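Review: Jurnach hand-held gripper, two months in a garment returns room

I run the back room of a clothing rental business. Returns come in by the crate, and a lot of the work is dull handling: hangers out, hangers stacked, accessories into baskets, crates back to the truck. In May our parent company, Caletum, decided to automate part of that and bought the Jurnach hand-held gripper as the first step. You hold it and do the job with its two fingers, and the recordings are used to teach a fixed arm the same motions. The arm arrives later. This review covers only the hand-held unit and what it has been like to have it in the room.

We have 2 of them. Setup took a morning, most of it spent on the charging dock and on getting the software to accept our site name. The printed guide is short and clear. The online one refers to menus that are no longer there.

Holding it is fine for the first half hour. After that you notice the weight in the wrist, and people with smaller hands notice it sooner. The trigger is stiff when new and loosens up. I would ask for a second grip size before buying more.

The fingers are wide and blunt. They do well on anything with some thickness, such as folded knitwear, shoe boxes and basket rims. They do poorly on single tags and thin belts. Hangers are in between. One hanger lying flat on a table is hard to get under, while a small stack gives the fingers something to close on. We changed how we lay them out because of this, and the new way is also quicker by hand, so we kept it for everyone.

Now the part the sales material from Ferrand, our dealer, skips. Recording takes a person off normal work. Our target was 500 good recordings for the hanger task. We made 678 to get there, and the rejected ones were mostly moments when a hand or sleeve got in the way. During those weeks the rest of the team carried more of the load. Caletum did not add hours at first. It did after we asked, and I would settle that before the box is opened. 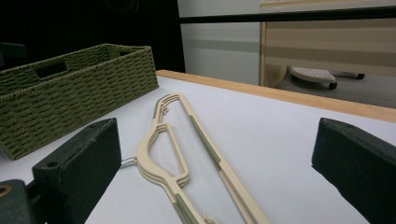 Hanger task on the white table: gripper open, three hangers stacked, olive basket behind.

The mood in the room has been mixed. Two of the older hands wanted to know whether they were training their own replacement, and management's first answer was vague. We now have it in writing that nobody's hours drop when the arm goes live, and that sorting and inspection stay with people. Pay for recording shifts is one grade higher, which helped. The people who do it have also become picky about table layout — a good thing in my view.

The Turkari case sold with it is not worth the money. The foam was cut for an older model and the cable has no place to go.

Battery life is good. More than 102 recordings on one charge is normal for us.

I would buy it again for a room with repetitive handling and a manager willing to schedule for it. For a small shop where everybody is already stretched, wait. Four stars, one off for the grip and the outdated online guide.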